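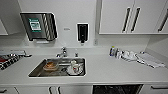 Chaimae Ashour wrote to me after my last post that I was wrong about reading the dictionary while you read a novel. She said a person who stops at every unknown word will finish one book a year and remember the words but forget the story. She reads in her third language, so I take her seriously. I promised to try her way for one month.

The month was September. The book was a thick one, a family story from a mountain village, 124 pages in the first part alone, and I chose it because it was on the table of used books at the Tazi bookshop and cost almost nothing. Her rule was simple. No dictionary during the chapter. With a pencil I could put a small dot in the margin, and when the chapter was over I was allowed to look up 3 words, no more.

The first evening was very uncomfortable. I am used to understanding everything, or to believing that I understand everything. On the second page the grandmother does something to a chicken with a verb I had never met. Is she cleaning it, tying it, scolding it? I read the sentence five times. With my old method I would know in ten seconds, and then I would also read the origin of the verb and two other meanings, and then it would be time to sleep. This time I went on, and by the next paragraph the chicken was in the pot and it did not matter so much.

After one week I noticed that I choose the words differently. Before, I looked up the rare ones, because they were rare. Now, with only a few to spend, I looked up the ones that came back. "Ledge" came back. "Grudge" came back many times, as you can imagine in a family story. I had guessed that a grudge was some kind of debt, with money, and for two chapters I thought the uncle was waiting to be paid. The book was still good with this mistake inside. When I learned the real meaning I had to go back and read the dinner again, and I enjoyed it more than the first time.

I should say what I miss. I had a notebook, before, with 1000 words copied by hand, each one with its sentence. I started it when I moved to Holeto Street and had a long bus ride. Some of these words I have never used and will never use ("withers," the part of a horse). But I like to open it, and I can tell from a word which book it came from and sometimes which winter. With the new method the notebook got almost nothing for the whole month, and it made me a little sad to see it closed on the shelf.

Also there are books where I think Chaimae's rule does not work. I tried it with poems and gave up the same evening. In a short poem, if you don't know one word, you can lose a big part of it. And I tried it with a detective novel called Skullstead, where the murderer is known because of a kind of knot. I did not know the name of the knot. I read the last chapter and had no idea why everybody in the room was turning to look at the brother.

So now I do it half and half. For novels, dots in the margin and the dictionary in the other room. For poems and murders, the dictionary next to me. I wrote this to Chaimae and she answered that half and half is what people say when they go back to their old habits, and that I should write again after the second part. I am on page 90 of it. The uncle has still not forgiven anybody, and there is a new verb for the chickens.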